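Judumeo Cell: Second Progress Report to the Beyene Fund

8 May 2023

Where we stand

The first report promised that by now the Judumeo cell would run a full shift without a person standing next to it. It does not. The arm is mounted and the gripper opens and closes when told to. The simulated copy of the cell, which took the largest share of the setup money, renders well and gives believable pictures from the wrist. I still can't tell you that what works in the copy works on the bench, and I would be wary of anyone on the project who says otherwise.

To repeat the basics for board members who are new: the grant covers one arm, one two-finger gripper, the bench it stands on, and a simulated copy of the same cell in which we try changes before we make them. Voltico did the mechanical installation. Nernov supplied the simulation package and trained us on it. Day-to-day care of the cell is ours.

Most of this report is about the gripper end. That is where the time went.

The installation

Voltico finished bolting down and wiring in the first week they were on site, which was quick. They left us a commissioning sheet with every box ticked. I repeated the checks myself over the following days and disagreed with three of the ticks.

The first was the tool length. The controller had the value from the gripper's data sheet, and the adapter plate had been left out of it. The error is the thickness of the plate, so every downward move ended too low. We found this with a sheet of foam on the bench, and no harm was done. The value has been corrected in the controller and in the simulation, which had inherited the same mistake by copying the same sheet. I mention the second part in particular. The selling point of a simulated copy is that it catches setup errors early. It did not catch this one, and it could not have.

The second was the cable loop at the wrist. It was tied too tight to allow the last joint its full turn. Retied with more slack, and with a clip moved further back along the forearm.

The third was the emergency stop, which worked, but only the one by the door. The button on the bench had not been connected. Voltico came back and connected it at no charge. I have asked for a corrected commissioning sheet and have not received one.

The gripper: opening, closing, centering

A two-finger gripper has one job, and we spent over 70 hours making ours do it the same way twice. Much of that was centering. When the fingers close, they should meet on the middle line of the tool. Ours met to one side of it, so a thin part was pushed sideways before it was held. With a block you would never notice. With a narrow stick the part rolls or turns and the hold is poor.

The fix on the real gripper was to loosen both finger mounts, close the pads on a ground steel pin held in the tool axis, and tighten the mounts again in that position. It needs doing after every pad change. It is written into the maintenance sheet now, with the torque setting from the manual.

In the simulation we set the fingers apart with the target between the pads and look at the gap on each side before giving the close command. The thin colored pieces on the tabletop are hard on a gripper that is off center, and for that reason I prefer them to the chunky blocks Nernov used in its demonstration. In the view that follows the pads are open to either side of the magenta and blue pieces, with nothing touched yet, and most of the red one reaches out past the fingertips.

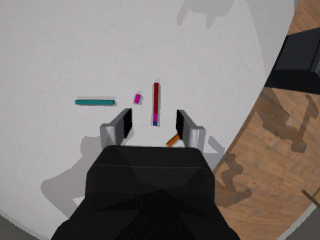

What the wrist view is good for

The wrist view was sold to us as a way to watch the work. I find it more useful for watching the gripper. Both fingers are in it, and so are the pads. If the camera has shifted on its bracket, the fingers appear in the wrong place, and you know before you look at any numbers.

So we made that the morning check. The operator opens the gripper fully, saves one wrist view, and compares it with a reference taken right after calibration. If the fingers don't line up with the reference, the camera gets recalibrated before anything else runs. It takes a few minutes. We have kept it up for 40 working days and it has flagged a problem on 10 of them.

Ten is a lot. I expected one or two. We traced most of them to the bracket, where the two screws had been fitted dry and were working loose. They have thread lock on them now. The remaining cases I can't explain. Voltico's view is that the operators were careless in comparing the pictures. That may be so, but I did several of the comparisons myself and I don't accept it for those.

There is a wider caution here. The lens on the wrist is a wide one, and straight things come out curved toward the sides. Our lens correction handles the center well and the edges poorly. A part that appears near the edge of the view can be placed wrongly by more than the gripper will forgive. Until that is better, we only act on what is seen in the middle, and we move the arm to bring things there. This costs cycle time. The productivity estimate in the original proposal did not allow for it, and should be read with that in mind.

Matching the simulated copy to the room

Nernov's package builds the surroundings from a drawing. The drawing we gave it was the architect's, and the room has been altered since. Correcting this has been slow and rather dull work: the position of the bench, the height of the tool above it, the light. Shadows turned out to matter more than I had been told. The part finder took a dark shadow for the edge of a part often enough that we had to retune it, and I am not convinced we have done more than hide the problem.

For alignment we now use yellow marks on the floor. The arm is sent to a known pose above them with the gripper open, and we compare where the marks fall between and beside the fingers. The L-shaped mark is the better of the two. It has a corner, so it fixes position in both directions at once, and it sits straight ahead of the gap where neither finger covers it. The long stripe runs behind the right finger and is partly hidden in this pose. I would have placed it elsewhere. It is still useful as a check on rotation, provided the two visible lengths are treated as one line. 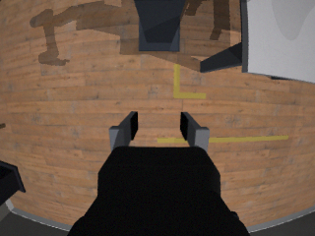
Bhupendra Pant
Cell Engineer and Project Lead, Judumeo

My own judgment of the alignment method is that it is adequate for the center of the work area and untested outside it. Nernov has described the copy as "calibrated" in its own notes to us. I'd ask the Fund not to repeat that word in anything it publishes. A calibration has a stated error, and we do not have one yet for the whole area. We have a set of comparisons that looked right to the people making them.

Upkeep

The maintenance sheet is taped inside the controller door and a copy is on the shared drive. In short:

Every morning: open the gripper, save the wrist view, compare. Wipe the pads with a dry cloth. Press both stop buttons and reset.

Every Friday: check the bracket screws and the finger mounts by hand. Look along the cable loop for rubbing. Clean the lens.

Every month: close the pads on the steel pin and check centering. Run the alignment pose over the floor marks. Back up the controller.

After any knock, however small: the whole monthly list.

The last of these has met resistance. It takes most of a morning and the arm usually proves to be fine. I intend to keep it. The one time it was skipped, we ran two days with a bent pad holder and had to throw the results away.

The pads themselves wear faster than the supplier's figures suggest. The surface goes shiny and then it slips. I have ordered spares out of the consumables line, which will be overspent by the end of the period. There is money left in travel to cover it if the Fund agrees to the move.

Things I can't vouch for

Long runs. We have not had one that was not stopped by hand for some reason.

The grip force readings. The number on the screen changes when it should, but we have nothing independent to check it against. A small load cell would settle the matter and is on the request list below.

The part finder under different light. All tuning so far was done with the overhead lamps on and the blinds down.

The claim in the proposal that a trained operator could move a new task from the simulated copy to the bench in one afternoon. We have tried this once, with me as the operator, and it took most of a week. Part of that was learning and won't be repeated. How much, I don't know.

What we plan before the next report

Repeat the floor-mark comparison across the full reach of the arm and write down the error at each position, good or bad. Redo the lens correction with more points toward the edges. Move the long stripe, in the room and in the copy, to where the right finger doesn't hide it. Get the corrected commissioning sheet out of Voltico.

Then one unattended run with the stop conditions agreed in advance. I have put this down for July. If the edge correction isn't finished by then I will ask to postpone the run, and I would like that understood now so that it doesn't come as a surprise.

Requests to the Fund

Approval to move the unspent travel money to consumables.

Approval to buy one load cell and its reader. The quote is attached to the financial statement.

A decision on the second year of the Nernov license. The renewal is due before the next report. My recommendation is to extend for the shortest term they will offer and decide on the rest once we have the error figures.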